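Irka 3 Adds Configuration Drift Checks for Backup Servers

Bamlow has released version 3 of Irka, its tool for comparing the settings of backup servers against an approved baseline. The new release moves the comparison engine out of the backup window and adds support for retention policies, encryption keys and replication targets. Earlier versions checked only operating system packages and network settings.

Configuration drift on backup servers tends to go unnoticed for long periods. A storage path is renamed on the production side, the matching entry in the backup catalog is left alone, and the nightly job goes on reporting success with an empty source folder. Irka 3 reads the catalog and the production mount table separately and reports any entry that exists in one and is missing from the other.

The rule library now contains 1,064 checks, of which 79 are new in this release. Most of the new rules deal with replication between sites: mismatched block sizes, clocks that disagree by more than a set limit, and target volumes smaller than the source they are meant to hold. Each rule has a severity, a short explanation and a suggested correction. Rules can be switched off per server or per group, and a switched-off rule stays in the report with the name of the person who disabled it and the date.

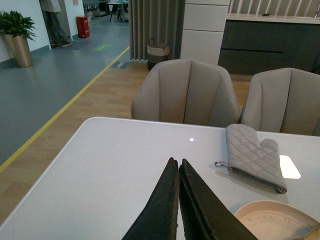 Does Irka need an agent on every server?

Only servers that hold encryption keys need the agent. All other systems are read over SSH or the Windows management interface with a read-only account, and the collector can be limited to a fixed list of commands.

The collector runs every 30 minutes by default. Bamlow says the previous version took a full inventory on every pass, which made short intervals impractical on large sites. Version 3 stores a hash for each configuration section and transfers only the sections whose hash has changed. A full inventory is still taken once a week, on Sunday unless the administrator picks another day, and its result replaces the stored hashes.

"The hash comparison was the part that customers asked for most," said Brenda Yáñez, product manager for Irka. "They wanted shorter intervals, and they did not want the collector competing with the backup job for disk access. The old design forced them to pick one."

Reports are grouped by recovery impact in place of the old grouping by server. A missing catalog entry that would block the restore of a database now appears at the top, along with every other server that shares the same fault. Cosmetic differences, such as comment lines or a changed description field, are collected in a separate section that is closed by default. 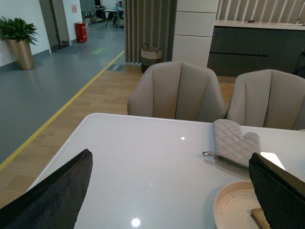

Baselines in version 3 are stored as plain text files, one per server role, and can be kept in any version control system. A baseline may inherit from another, so that a site with many similar servers needs one parent file and a few short files for the exceptions. The manual introduces inheritance by way of a kitchen inventory. The parent file lists what every table must have, and a child file adds what one table has on top of that – say, a gray quilted oven mitt with a hanging loop, and a round plate with a raised rim. If the child says nothing about the mitt, the parent's value applies. If neither file mentions it, the item is reported as unmanaged. The same three outcomes apply to a server setting, and the report marks each line with the file that supplied the value.

Conflicts between parent and child are resolved in favor of the child. Administrators who want the reverse can mark a line in the parent as locked, after which any child that tries to override it fails validation when the baseline is loaded.

One early user is Gallardo, a freight booking company that runs backup servers at two sites. Brayden Lapointe, who manages its storage group, said the first scan found a replication target that had been pointing at a retired volume. "The job status was green. The log was clean as well, as far as it went," he said. The entry had been copied by hand during a migration, and the old address was still answering.

Lapointe said the group now runs a scan before and after each change and attaches both reports to the change record. He would like to see finer control over alerts. At present an alert can be sent by rule or by server group, and a combination of the two requires a script.

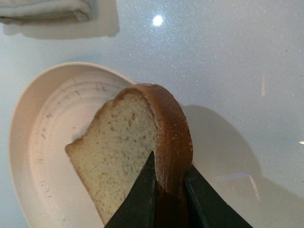 Alerts can be delivered by mail, by webhook or to the Dremuvby ticket system, for which a connector is included. The connector opens one ticket per fault and adds further affected servers to the same ticket as they are found. It closes the ticket when two scans in a row show the fault as cleared. Closing on a single clean scan is possible but is off by default, as a server that was unreachable at scan time could otherwise be counted as corrected.

Existing customers can upgrade in place from version 2. Rule exceptions are carried over, while custom reports have to be rebuilt in the new format. The upgrade tool lists the affected reports before it makes any changes. Sites still on version 1 must move to version 2 first.

Irka 3 is licensed per protected server. The collector and the report viewer are included in the license, and the Dremuvby connector carries no extra charge. Bamlow plans a maintenance update in May with additional rules for tape libraries.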